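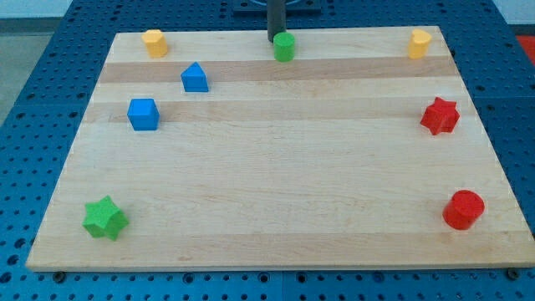

# Chapter 4: Upholstered Seating – Frames, Suspension and Fill

The price of a sofa is set mainly by parts the buyer cannot see. Two pieces with the same fabric and outline may differ by several years of useful life, depending on how the frame is joined, what carries the load and how the cushions are filled. This chapter treats each of these in turn. Covers are left to Chapter 5.

## 4.1 Terms

The *frame* is the rigid structure to which all other parts are fixed. The *deck* is the horizontal surface under the seat cushions. *Suspension* refers to the springs or webbing that support the deck. *Pitch* is the angle between the seat and the back, measured with no one seated.

## 4.2 Loads on the frame

A seated person applies a load of two kinds. The first is static and acts downward through the deck. The second is brief and occurs when the person sits or rises; it acts partly on the front rail and partly on the arms. Most frame failures begin with the second kind, at the joint between the front rail and the arm post.

Kuo and Dimitriou compared two sofas from the Felteswood workshop, the Monti and the Anitley. Both had a deck rated for 200 kg. The Monti used glued dowels at the front rail; the Anitley used the same dowels with a screwed corner block. After 100 hours of repeated loading, the Monti rail had moved about 4 mm from the post. No movement was measured in the Anitley.

The corner block adds little to the cost of a frame. It does add a step to assembly, and it is often left out of lower-priced lines for that reason.

## 4.3 Suspension types

Three types are in common use: webbing, sinuous springs and coil springs. Webbing is the lightest and is usual in chairs with a shallow seat. Sinuous springs run from front to back and are clipped to the rails – the spacing of the clips largely determines how firm the seat feels.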